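Release 2 of the Nolcombe pile-fabric care table. Plain CSV, UTF-8, one row per care entry.

# nolcombe-care

Washing and drying entries for household blankets, throws and bath mats, transcribed from sewn-in care labels. The file holds 2,083 rows. Label text is kept as printed in `label_raw`; everything else is normalized.

## Columns

| column | type | notes |
|---|---|---|
| `item_id` | string | stable between releases |
| `pile` | enum | `plush`, `fleece`, `terry`, `mixed`, `unknown` |
| `max_wash_c` | integer | blank if hand wash only |
| `tumble` | enum | `no`, `low`, `normal` |
| `iron` | boolean | |
| `label_raw` | string | line breaks replaced with a pipe |

Fahrenheit labels are converted and rounded to the nearest 5. The original value stays in `label_raw`.

## Mixed pile

An item is `mixed` when two pile types share one face. Backing fabric is ignored. Mixed items get a single row, and the label applies to the whole item even when the two areas would be washed differently if sold apart.
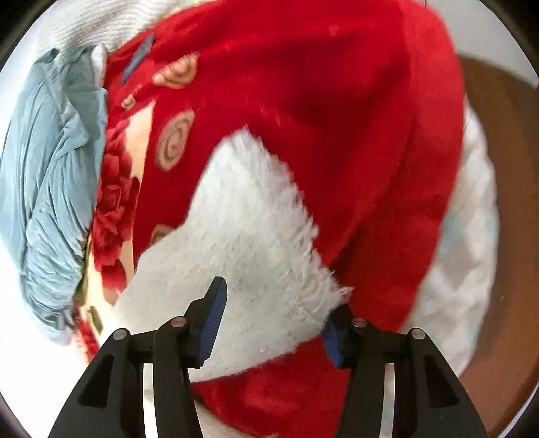 *Red plush with a white fleece area, coded `mixed`.*

Release 1 split these into two rows with a suffix on `item_id`. The suffixes are gone. Scripts that join on the old ids need the lookup in `ids_old_new.csv`.

## Known problems

- 25 rows have a tumble symbol that contradicts the printed text. The symbol wins; see `conflict`, a trailing column present only in the full file.
- Grorkanville labels print no iron symbol. `iron` is blank there and should not be read as false.
- Rows from the El Idrissi batch were typed from worn labels. Unreadable words are marked `[?]`.

## Loading

```
import csv
rows = list(csv.DictReader(open("care.csv", encoding="utf-8")))
```

The Nosirari loader expects semicolons. Pass `--sep ,` or it reads each row as one field.

Corrections go in as a patch against `care.csv`, with `label_raw` left untouched. Next release is planned for February.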